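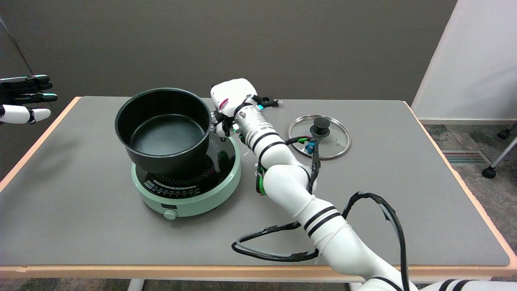
A mint-green portable induction cooktop with a black saucepan. The glass lid lies on the table to the right.

Portable induction cooktop

A portable induction cooktop (also called a single induction hob, table induction cooker or induction hot plate) is a small electric cooking appliance with one cooking zone. It heats the pot by means of a changing magnetic field. It stands on a table or counter and is connected to an ordinary wall outlet, so it needs no fixed installation. It is common in small apartments, student rooms, offices with a tea kitchen, and at tables where food is cooked in front of the guests.

The article treats the single-zone table models. For cooktops that are built into a kitchen counter, see Built-in induction hob.

Contents
1 Principle
2 Construction
3 Controls
4 Suitable cookware
5 Lids
6 Use and placement
7 Cleaning
8 Kulteo series
9 See also

Principle

Under the top plate lies a flat coil of copper wire. When the appliance is switched on, an alternating current of high frequency flows through the coil and makes a magnetic field. If a pot with a magnetic base stands above the coil, electric currents appear in the base of the pot, and the base becomes hot. The top plate itself is not heated by the coil. It receives heat only from the pot, and for this reason it can still be hot after cooking.

If there is no pot on the plate, or if the pot is not of a suitable metal, most models give a signal and switch off after a short time.

Construction

The housing of a portable cooktop is usually of plastic. Older models are mostly square and black or silver. Round and rounded forms in light colors, among them mint green, cream and pale pink, belong to the smaller household models. The top plate is usually of glass or glass-ceramic and is in most cases black.

Inside the housing there are the coil, the power electronics, a temperature sensor and a fan. The fan draws air from below or from the side and blows it out at another place. Its sound is often the only sound which the appliance makes, although thin pots may also hum at a high power level. The fan commonly continues to run for a short period after the cooking is finished, and the plug should not be pulled before it has stopped.

Controls

Two kinds of control are usual. The first kind has touch fields on the surface. The second has a rotary knob, which can sit on the top or at the front of the base. A knob at the front stays away from the hot pot and from liquid that boils over, and many older users find it easier than touch fields. Printed marks and small indicators near the front edge of the plate can show the power level or the chosen program.

The number of levels differs from model to model. A low level is used for melting butter or chocolate and for keeping a soup warm. A high level is used for boiling water. With a weak magnetic base the lowest levels may work in pulses, so that the liquid boils and rests in turns.

Suitable cookware

A pot for induction must have a base which attracts a magnet. Cast iron, enameled steel and many kinds of stainless steel fulfill this. Pots of pure aluminum, copper, glass or clay do not work unless a magnetic layer is added to the base. Nonstick pots of aluminum are today often sold with such a layer.

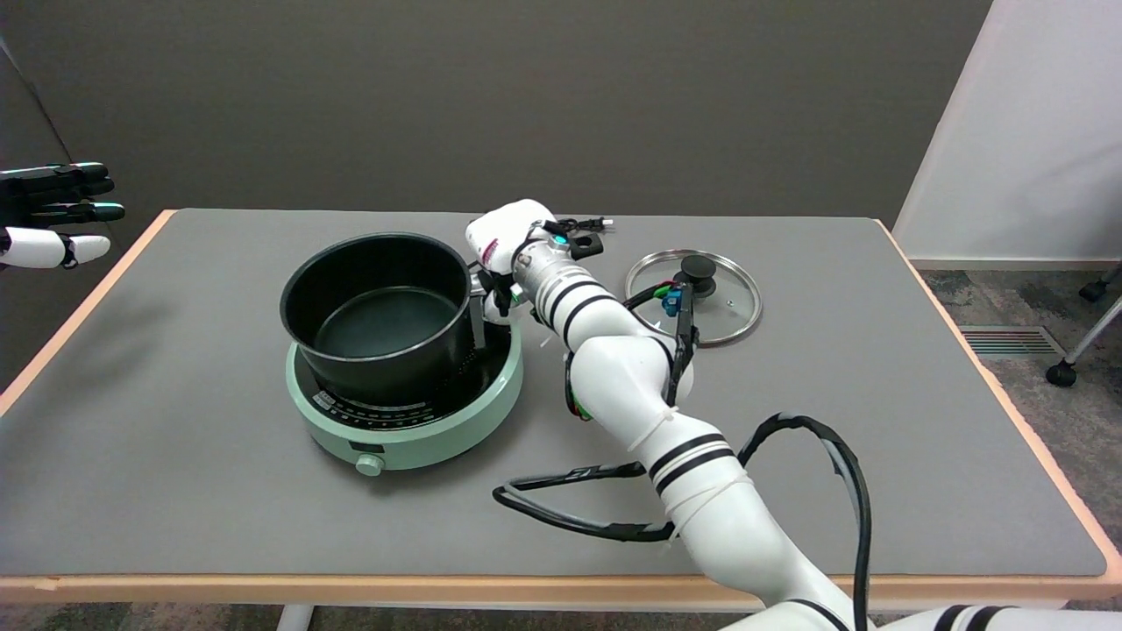

Black cooking pot with tall sides and a short side handle, on a cooktop with a control knob at the front.

The base should be flat, and its size should fit the cooking zone. On a single-zone model the coil is often smaller than the plate, and a wide frying pan becomes hot in the middle while its border remains cooler. A pot should be set in the center of the zone. If it stands too far to one side, the heating can be uneven, or the appliance may not recognize the pot.

High pots with straight sides are practical for noodles, soup and rice, as they take little space and the contents splash less. An empty nonstick pot should not be heated at full power. Induction brings the base to a high temperature very quickly and the coating can be damaged.

Lids

Glass lids with a steel rim are widely used, because the cook can look at the food without opening the pot. A small vent hole lets the steam out and reduces boiling over. When the lid is taken off, it is best laid on a dry and heat-resistant place beside the cooktop. It should not be laid on the free part of the top plate, where a metal rim may come near the magnetic field.

Use and placement

The surface under the appliance must be firm and level. Tablecloths and newspapers are to be avoided, for they can block the air openings. A free distance of 10 centimeters to the wall is often advised. The handle of the pot should not stand out over the edge of the table, and the cord should lie where it cannot be pulled by accident.

Persons with a cardiac pacemaker should ask their doctor before they use an induction appliance.

Cleaning

The plug is pulled and the plate must be cool. A soft damp cloth is sufficient in most cases. Sugar and starch should be removed soon, before they dry on the glass. The housing must never be put in water. Dust in the air openings can be removed with a dry brush.

Kulteo series

The Kulteo was a round single-zone cooktop designed by Fiifi Gbeho for the firm Laryea. The first series had 2,527 pieces and the second, with an improved fan, had 2,709. In his guide to small kitchens, Dougal Cairns praised the simple knob but found the cord too short for a dining table.

See also

Hot plate
Saucepan
Rice cooker
Glass-ceramic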